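Subject: Re: [bremcombe-repair] Fair share of the parts order, plus June hall times

Quick reply before I have to go, sorry, typing this standing up.

On June 2 different people wrote in asking the same thing so answering both at once. Earlier message underneath my bit so you don't have to dig.

> Hi all,
>
> Could someone set out again how the parts order works? I joined after the
> last one and I can't follow it from the archive. Do we pay up front, or
> when the box arrives? And is there a minimum? I only need a drive belt
> for a Hirnetia sewing machine and a foot pedal spring, and I'd feel silly
> asking for a whole order to be placed for that.
>
> Also the hall. The sign on the door says we're in from 10 but the list
> page says 9:30. Which is it? I stood outside for a while last time and
> went home.
>
> Last thing. I have a box of old power adapters, all sorts, most without
> labels. Are they any use to anyone or should I take them to the dump?
>
> Thanks, and thanks for fixing the lamp.

OK so. Parts order.

You pay when the box arrives. Always been that way. The shop (Farías) sends one invoice, I split it, you get your line by email and bring cash or do a transfer. Postage gets divided evenly, doesn't matter if you ordered one screw or a motor. People have grumbled about that and I get it but the other way took me a whole evening with a calculator and I'm not doing it again.

Minimum is on the whole order and not on you. Farías wants over 100 dollars before they'll ship free, and we're at 268 already with what people sent in this month. So belt and spring, no problem at all, just send me the part numbers. PLEASE the part numbers. "Belt for a Hirnetia" is going to get you the wrong belt, they made the same machine with two pulley sizes. The number is on the plate underneath, tip the machine back on a towel. If the plate's gone measure the old belt: lay it flat, pinch it into a straight line, measure that and double it. If it has snapped even easier, just measure end to end.

Foot pedal spring, I think there's a couple in the tin at the hall. Check there first, it's the tin with the blue lid, not the cookie one. Cookie one is fuses.

Hall times. 9:30 is right for the ones setting up, 10 for everyone else. The list page should say both and it doesnt, I'll fix it tonight if I remember. Sorry you stood out there. If the front is locked try the side by the bike rack and knock hard, the kettle is loud.

For June we lose the big room one week, they have a dance thing in. So small room, which means no saws and no sanding, and solder only at the table by the window. Bring your own extension cord if you have one with a ground pin. The hall's ones are tired.

Adapters: yes and no. Anything with a readable label, bring it. Voltage and amps and which way round the plug is wired, that's the three things we need to see. No label, I'm going to say no. We've had 20 of those mystery ones in the drawer forever and each one has to be metered before anybody can trust it. The recycling place on the Jidero road takes them, put them in the small electricals cage, not general metal. Cut the cords off if you want, the wire is handy for lamps if it's decent thickness.

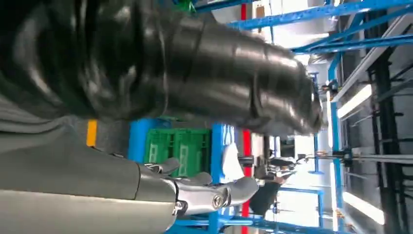 coilwinder

Where was I. Toasters. Since it came up again after the meeting: we still do toasters, but empty the crumbs at home first. Over your own sink. A lot of "it smells of burning" is a raisin.

And for anyone bringing a vacuum, bring the hose and the head as well, even if you're sure the trouble is in the motor. Half the time there's a sock in the bend and we can't find it if the bend is in your hall closet.

Cut off for the parts order is when I go to bed at the end of the month, lets say 10 pm. Anything after goes on the next one. Format that makes my life easy:

part number, how many, what machine, your name

One line each. Not a photo of a handwritten list, please, I had three of those last round and one I read as a 7 and it was a 1, and now we own a gasket that fits nothing. It's in the blue tin if you want it.

If someone has a spare hex driver set the small room kit is missing the 2.5 again. Check your pockets.

Glad the lamp is OK. If it starts to flicker it's probaly the switch and not the bulb holder, the holder is new.

Have to run, will answer anything else tonight.

--
bremcombe-repair mailing list
To leave the list send a blank message with unsubscribe as the subject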